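September 10, 2023
Posted by Javilier

I rewrote our lab rules in July and promised to post them once we had used them for a while. The old list ran to 50 items and I don't think anyone read past the first page. The new one fits on a single sheet.

Most of it covers the time before the motors go on. Check the battery or supply, check the joints by hand, press the stop button once and make sure it does what it should. Then press it again from wherever you plan to stand. We had a stop button for months that worked fine from the operator's chair and was out of reach from everywhere else.

Write down the run number before you start. We are at 843 now, and 634 of those have a usable log. The gap is mostly runs where someone meant to fill in the sheet later.

Cables get their own rule. Walk the full length of each one before the robot stands up, and keep your feet out of any loop. If a leg can reach it, move it or stop the session. I borrowed that wording from the Ekero handbook, which is still the clearest thing I have read on the subject.
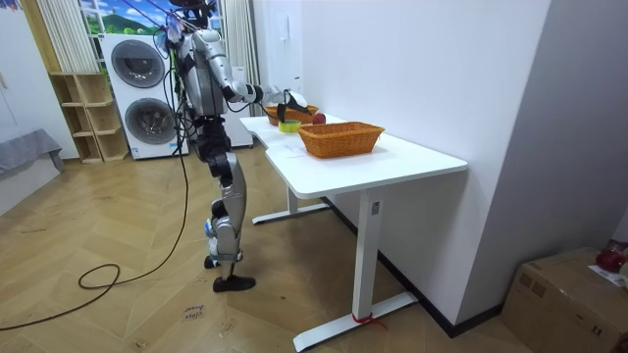
Objects on the table are the part people argue over. My rule is that you set them out, step back, and say "clear" out loud before the arm moves. You don't reach in to straighten something halfway through a reach – you stop, fix it, and start over. It costs maybe a minute.

I still have no good rule for notes. We leave paper all over the place and I would like one board for all of it. The Farah template has a section on this, but it assumes a bigger room than most of us have. I'll try a cut-down version and post it when it's done.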